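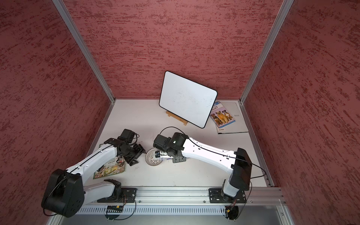 Wekden Forum > Manipulation > Collecting demonstrations

Topic: Same objects every episode, or change them all the time?

meikuen_h
October 1, 2022
Hello all. I am collecting demonstrations for a small tabletop task on a two-arm station, and I would like to ask advice before I spend more weeks on it. The task is simple to say: take a small object and put it in a round basket, using the arm which is better placed. We want 1000 good episodes. The operators are students, and they work from a short instruction sheet which I wrote.

My question is how much to change between episodes. At the moment we keep the background things fixed for a full session: the whiteboard, the books, the basket. Only the object to be picked and its start place are changed. My colleague Rianne Van Damme thinks this is too little, and the policy will learn that the basket is always at the same place. I think if we change everything at once, we will never understand why it fails.

Both of us have read the Yensuk guide, and it supports her on one page and me on the next page.

pelikan_servo
Rianne is right, sorry. We did it your way at my old job. Over 3000 episodes, very clean, the basket inside the same hand width of table. The first day of evaluation someone cleaned the table and put the basket back a little more to the left. The arm went to the old place and opened the fingers there. It did so again and again with full confidence.

Move the basket every episode. It costs you nothing.

meikuen_h
It costs time. The operator must stand up, reach between the arms, move it and sit down again. But I take the point.

gronden_tom
I disagree with pelikan a little. Moving the basket, yes. Moving the background at the same time, no, not at the beginning. At Gronden we had a set where the whole background was changed every few episodes, and the success rate stayed poor, and we lost a month on it. The real cause was that operators had different habits for the grasp. Some came from the top and some from the side, and the policy did something in the middle. We could not see this for a long time because we always blamed the background.

So my order would be: fix the operator habits first, then the basket, then the clutter. 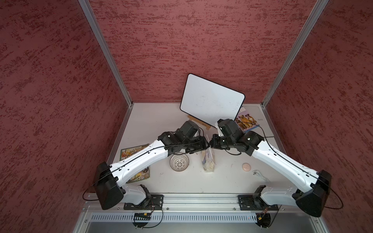
meikuen_h
The habits are a good point, and I must admit the instruction sheet says nothing about the direction of the approach. I went through the episodes of the last session again and there is another thing I did not plan. When an operator is not sure which arm should do the pick, both arms come to the middle and wait there. You can get a moment where the grippers nearly touch, over the clear bag, with the basket just beside, and each arm is in the way of the other. I don't know if I should keep such episodes. The pick is often fine in the end, but there is a lot of hesitation inside.

pelikan_servo
Keep them if the recovery is clean. A policy that has never seen the two arms close to each other will do something stupid the first time it happens.

gronden_tom
Throw them out! Hesitation is the worst thing you can teach. The model does not know that the human was thinking. It only learns that standing still in the middle is a normal behavior, and then it stands there forever.

pelikan_servo
Then cut the still part and keep the rest. You don't have to throw out the whole episode.

gronden_tom
Cutting makes a jump if the arm drifts during the pause. Check the joint positions on both sides of the cut before you trust it.

rianne_vd
Mei-kuen told me about this thread so I come to defend myself :) I never said to change everything at once. I said to change the basket place and the picture book place, since the left arm link covers part of the book in many episodes and the overhead view looks almost the same from one to the next. The red walls can stay as they are. We can't change them in an afternoon anyway.

About the hesitation, I am with Tom. We should decide the arm before the episode starts. The operator says "left" or "right" aloud, then presses record.

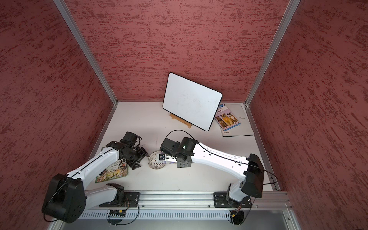
Also we must agree when an episode is finished. Now one student stops the recording when the fingers open, and another waits until the arm is back home. In the Prustmont export this makes episode lengths which are hard to compare. I would say: fingers open, arm lifts away from the basket, hold for 2 seconds, stop.

meikuen_h
I agree with the stop rule. I will add it to the sheet today, together with the approach direction (from the top, unless the object is too flat for it).

About the arm choice, I have a doubt. If the human always decides before, where does the policy learn to decide? For an object on the far right it is clear. For the middle it is a coin toss.

rianne_vd
Make a rule for the middle as well. Anything between the arms goes to the right arm. It is not beautiful but it is consistent.

pelikan_servo
And then the policy never uses the left arm in the middle, even when the right one is blocked. But OK, for a first set I can live with it. Please write the rule in the dataset notes. The person who gets it after you will be grateful.

gronden_tom
What about failed grasps? Do you keep them?

meikuen_h
Until now we delete an episode if the object falls outside of the basket. If the grasp slips and the operator tries again and succeeds, we keep it with the label "retry". I did not check yet how many have this label.

gronden_tom
Good, keep the label. Train once with and once without. In our case the retries helped, but only when they were a small part of the set.

kabelsalat
Different subject, but please look at the cables on the wrists. On our station a cable loop came into the wrist camera view only when the arm was stretched far, and the model used it as a distance sensor. When we tied the cables better the success went down and we needed a long time to understand why.

meikuen_h
Thank you, I would not have thought of it. I will look at the wrist streams before the next session and fix the cables now, before we have the full 1000.

Plan for the moment: new sheet, basket moved each episode, book moved each session, middle goes to the right arm. I will write again when there is a first training result.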